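Projects > Gurnside > Progress reports

Gurnside printer driver update, 20 Feb 2024

Thank you again for your patience over the winter, and for the kind note you sent in December. We have now moved 107 of the 235 office machines to the new Ruleneo print driver, and most people tell us their jobs come through the first time - a lovely change!

The older Rostami label printers still drop off the network after sleep, so we are keeping them on the previous driver for now. 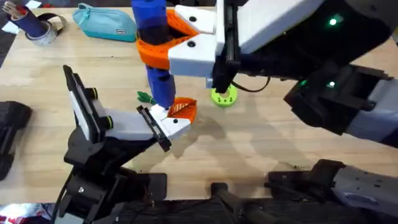 Next steps

We hope to do another 40 machines next month, starting with the Brullutska office, and would be grateful for 3 spare USB cables.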